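Tavares Street Tenants' Newsletter
March 5, 2025

Quick one this month, printer is acting up and I have the dentist at two.

Boiler

Still the old one. Leonor Pinheiro called the management office again and got the same answer, part is on order. She asked which part. They said they'd call back. If your radiators are cold on the back side of the building (lines C and D mostly) write down the time and the temperature and put it in her mailbox, 2D. Scraps of paper are fine. She has a folder going. Please put your apartment number on it, three people didn't last time and we can't use those.

Space heaters: not on an extension cord. Not near the curtains. You know this.

Laundry room

New price is on the machines. Yes it went up. No we were not asked. The change machine takes fives and tens again but not the new-ish twenties, don't try, it ate one of Pin-yu's and it took her a week to get it back.

Dryer on the left runs hot. Low setting only or your sweaters will fit the cat.

Also somebody's blue bath mat has been on the folding table since before the holidays. It goes in the donation bag at the end of the week.

Courtyard beds

Signup sheet goes up in the lobby by the mailboxes. Same ten beds as last year, one per apartment, and if you had one and want to keep it you still have to sign. Reinaldo Rezende is running it, ask him about soil. He has a guy. Last year's soil cost us $50 a bed which was too much and he thinks he can do better if we go in together with the Mellska building accross the street.

Tomatoes do OK on the east side. The west side gets sun until maybe two and then the new tower takes it, so lettuce, chard, parsley, that kind of thing. Beans did nothing for anyone last summer. Please no mint in the ground, pots only, we were pulling it up until Thanksgiving.

Hose: turn it off at the wall and not just at the nozzle. It split twice.

Roof

Closed until the membrane is finished. The door alarm is real and it is loud. June is what they are telling us. We'll see.

Packages

Two more went missing from the lobby, both left in the open by the evening driver. Jailson Medeiros is home most days and has offered to take in boxes for anyone on floors one to three. Text him first, don't just write his apartment on the label. For bigger things the Lurkerine hardware store on the corner will hold a delivery for you, ask at the counter, they want to see ID when you pick up. No food.

And if you see a box with a neighbor's name on it getting rained on, move it inside the second door. Takes a second.

Money

Association account stands at $1,648 after the lock repair and the kids' party. We owe nothing right now. Dues are the same as last year. Anderson Leite has the book and anyone can look at it, knock after dinner, he is in 4A. He'd like to hand this job over by summer so if you can add and don't mind chasing people, talk to him. He'll show you how it all works, there isn't much to it.

The party itself went fine. Good turnout, too much cake. Whoever left the big steel pot, it's at my place, washed.

Rent increase letters

Some of you got them and some didn't, so don't panic if your neighbor has one. Do not sign anything the same day. Check the date on the letter against the date your lease ends and if the notice looks short, bring it to the meeting. Bring the envelope too, postmark matters. We have someone from the legal clinic coming for the first half hour and she can look at letters but she can't take cases on the spot. Make a copy first. The library does it, or I can if the printer is behaving.
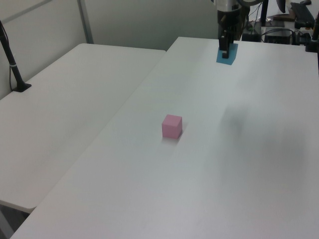

Next meeting

Ground floor community room, seven sharp, date is on the lobby door as soon as I get the room confirmed. Agenda so far: boiler, letters, packages, whether we want to chip in for a bike rack. The rack quote was $700 installed, from Nulside, and Pin-yu Fu is getting a second one becuase that seems high for a bent pipe.

Bring a chair if you have a folding one. Kids welcome. If you need it in Portuguese or Mandarin tell me ahead and we'll seat you next to someone.

Items for the next issue under my door, 1B, or tell me on the stairs but then remind me.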